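Tuning approach offsets for stove tasks in Pindel

Pindel lets you hang a short approach pose off any named part of an appliance, and I love how much grief this saves the planner! Load your stove model, then open the Offsets panel. 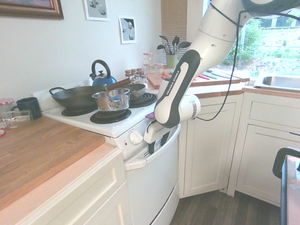
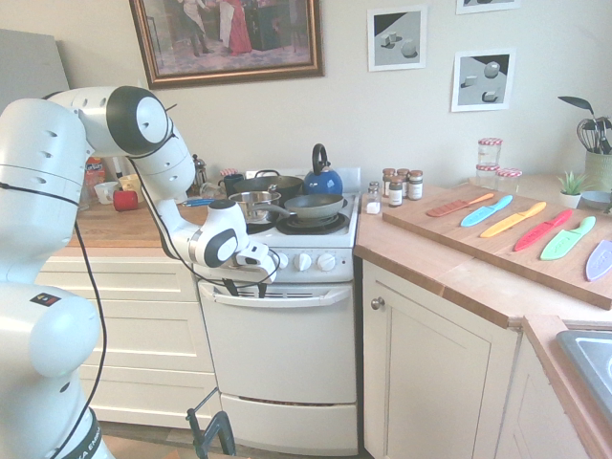
Two approach targets on the stove: the oven door handle (first) and the control knobs (second).

1. Pick the part, say oven_handle, and set the standoff to 30 mm along its outward normal.
2. Turn on "straight final segment". The planner now curves freely up to the standoff and goes in on a line from there.
3. Copy the part to knob_1 and rotate the tool frame until the gripper axis matches the knob axis.
4. Run the batch check. My stove file tried 1,239 start poses and kept 483 (plenty!).

If a part keeps nothing, loosen the wrist limit by 2 degrees and run it again. Morena Caruso's Nidevness plugin draws the rejected poses in red, and it's a joy to use.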